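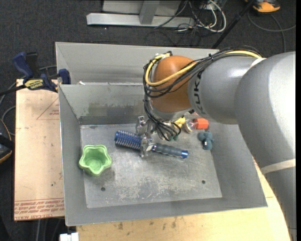
When does the third Zandari movie come out, and do I need to rewatch the first two?

Posted in Movies & TV > Sequels
May 22, 2026

quietmatinee
My kids have discovered the Zandari movies and now I live inside them. We have watched both, many times, including once with the sound off in a waiting room, which improved the second one. They keep asking when part three comes out. I have looked it up and found one page that says August, one page that says "coming soon" and has said so for as long as I've had it bookmarked, and one page that wanted me to install a coupon toolbar.

So: is there a real date? Is it going to theaters or straight to Medeo? And does it pick up after the ending of the second one, with the city under the lake, or are they pretending that didn't happen? My oldest has theories and I am tired of hearing them without evidence.

3 replies

lobbycarpet
August is the month the studio gave, and it's theaters first. They haven't named a day, so any site showing you an exact one has made it up or copied it from somebody who did. The "coming soon" page is technically the most accurate of your three.

Medeo gets it afterward. The first two both showed up there once they'd left theaters, and the studio has said the same plan holds for this one, with no word on how long the gap will be. If your kids can't wait for that, budget for popcorn.

On the story: yes, it follows the second one directly. The trailer opens in Berumport with the water still up to the rooftops, and the lighthouse keeper is back, older and apparently in charge of something. The mole people are not in the trailer. I choose to read that as good news.

You don't have to rewatch the first movie. Everything that matters in it gets explained again in the second, slowly, by a talking heron. The second you do need, or at least the last half hour. Stay through the credits too. There are 2 extra scenes, and the later one sets up the new villain. A lot of people were in the parking lot by then and have been confused ever since.

One other thing for your oldest's theories: the books go a different way after Berumport, so if the theory comes from the books it's probably wrong. If it comes from your oldest, it has a decent chance.

popcorn2165
it already came out. i saw it

lobbycarpet
You saw the special edition of the second one. It has up to 2 minutes of new footage and a different poster.

popcorn2165
ok well it felt like a new movie

rewindfee
Agree with most of the long reply, but I'd push back on skipping the first one. The compass gag in the trailer makes no sense without it. Whether the compass gag makes sense with it is a matter for each family.

Also watch out when you search, as there's an old cartoon from 2000 with nearly the same title. It has a "Part 3" on Medeo and it is not this. It's about a ferry company. My nephew sat through the whole thing waiting for the heron, and then asked to see it again, so maybe that solves your problem until August.

For tickets, the Jafarzadeh downtown usually puts family movies on sale a couple of weeks ahead, and the early Saturday show is the cheap one. It is also the loud one. Sit near the aisle.

quietmatinee
Thank you, this is more than I got out of three websites. The oldest says the book theory was "just a backup theory." We have now started the ferry cartoon.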